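How to coil a charging cable so it lasts

Most charging cables fail in the same two places: just behind the plug and just behind the small connector. The wire inside is made of fine strands, and they break when the cable is bent sharply at the same point again and again. Wrapping it tightly round the adapter does exactly that. Loose loops take a few seconds longer and put much less strain on the ends.

The method works for any ordinary phone or tablet lead. Very short ones don't need coiling at all, just a single fold with a soft bend.

What you need

A clear, flat surface
The cable and its adapter
A soft tie, if the cable is going in a bag or drawer

Before you start

Switch off at the wall, take the adapter out of the socket and unplug the device. Wipe the cable down with a dry cloth and look it over as you go. If you find split covering, bare wire or scorch marks near the plug, stop there and replace it. Tape is not a repair.

Steps

1. Lay the cable out along the table and let it go slack. If it has been wound tightly for months it will spring back into its old shape. Leave it flat overnight if you can, or hang it over a door by the middle.

2. Decide whether to leave the adapter on. If the cable comes off, store the two side by side or together, whichever suits the drawer. If it is fixed, start from the adapter end and keep the first hand's width of cable straight.

3. Hold the cable loosely in one hand and make the first loop with the other. It should be wide enough to put your fist through. Don't wind it round your elbow, as this puts a twist in every turn.

4. Carry on with loops of much the same size. As you bring each one in, roll the cable slightly between finger and thumb so that it lies down by itself. If a loop flips into a figure of eight, let it drop and do that one again.

5. Stop when you reach the connector. Tuck the end inside the loops or leave it lying across them. Don't push it through the middle and pull it tight – that makes a knot, and the bend falls right where the cable is weakest.

6. Set the coil down flat. Loops that overlap a little are fine. For travel, put the tie round one side of the coil, loose enough to slide a finger under.

Storing it

Keep coils in a single layer if there is room. Point the metal prongs away from the cable so they don't press into the covering. A shallow tray is better than a deep box, where everything ends up in one tangle at the bottom. Label the adapters if you have several that look alike – a bit of masking tape with the name of the device will do. 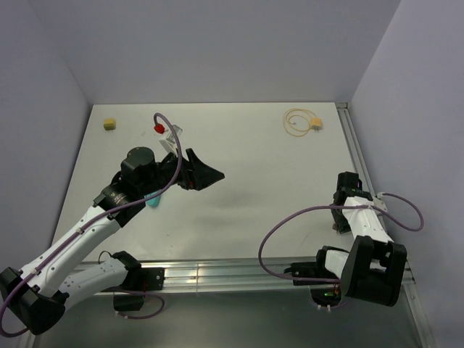

Yellow cable in loose loops, with the adapter at the side and the connector end inside the coil.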